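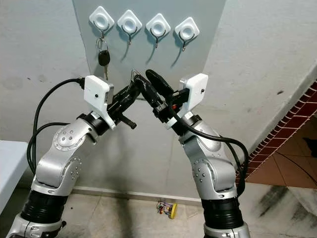 Kirsten Norðdahl wrote in to ask whether she really has to fill every old screw hole before painting, or whether two coats of thick paint will do the job. The can she bought says it covers hairline cracks and small dents. She has a hallway full of holes from coat hooks, and guests coming in December.

Paint will not fill a screw hole. I have read the same promise on plenty of cans and I tried it once in a rental, with three coats over a row of nail holes. The row was still there afterward, only shinier at the rims. So yes, Kirsten, fill them. But you can skip a good half of what the store will try to sell you along with the filler.

What you need

A small tub of ready-mixed lightweight spackle for holes up to the width of a pencil. A bag of setting-type compound, the powder kind you mix with water, for anything bigger. A flexible putty knife, a sanding sponge in a fine grit, a damp rag, and some primer. That's the list.

I don't bother with the "repair kits." The one I bought had a plastic knife that bent the wrong way, a square of sandpaper the size of a cracker, and less spackle than you'd get in the cheapest tub. Color-changing spackle is fine, but you are paying for a dye that tells you when it's dry. Your finger can do that, and tomorrow morning can do it better.

Getting the wall ready

Take out the screw. If there's a plastic anchor behind it, you have two choices. Some people pull it out with pliers, which often brings a ring of drywall paper along with it and leaves you a bigger hole than you started with. I'd sooner push it in. Set a screwdriver slightly wider than the anchor against its lip and tap until the lip sits below the surface. It may drop inside the wall. Let it.

Now run the edge of the knife across the hole. You'll feel a raised rim where the paper has puffed up. Cut that off with a utility knife or press it down with the handle. Most of the bad patches I've seen come from skipping this, and no amount of sanding later will flatten a rim that's made of paper.

If you've torn the paper and brown fuzz is showing, trim the loose bits and seal the spot with primer before you fill. Wet compound on bare brown paper makes bubbles.

Filling

Put a little spackle on the corner of the knife and press it into the hole with some force. Then hold the knife nearly flat and pull it across once. Stop there. The urge to go back and smooth it a few more times is strong, and each pass drags some out again.

Leave it very slightly proud of the wall. The tub will say "no shrinking." I have never met a filler that didn't shrink at least a little in a deep hole, so plan on a second coat for anything that held an anchor. For those I use the powder compound first and the light stuff on top.

About toothpaste, soap, and white glue: I've seen all three recommended. Toothpaste cracks. Soap stops paint from sticking. Glue dries into a hard clear dimple. Spackle is cheap, please use spackle.

How long to wait

The label on mine says 60 minutes. That was true for one nail hole in a warm room. The anchor holes in my north bedroom were still soft in the middle after dinner. If it feels cool to the touch it isn't dry, whatever the label says. Overnight is safe.

Sanding

Use the sponge lightly, in small circles, and go a little past the edges of the patch. Wipe the dust away with the damp rag and let the wall dry. Then turn off the ceiling light and hold a flashlight flat against the wall, pointing sideways. Every hump will throw a shadow. Fix what you can see this way, within reason – a hallway that only ever gets light from above can forgive a lot.

Primer, even if the can says otherwise

"Paint and primer in one" is mostly thicker paint, as far as I can tell. Bare spackle soaks it up faster than the wall around it does, and you get dull spots that show when you walk past at an angle. A dab of real primer on each patch, feathered out with an almost dry brush, fixes this. Then paint.

If you're only touching up, use the same kind of tool as the last person did. Rolled walls want a small roller. And old paint fades, so even the right color from the right can might not match. I usually give it one try, and if it looks bad I paint from corner to corner.

A question that came in after I first put this page up: Chaltu Tilahun wants to know if she can put a new screw in the same spot once the filler is hard. For a small picture, maybe. For a shelf, no. Move over a couple of inches, or find the stud and screw into that.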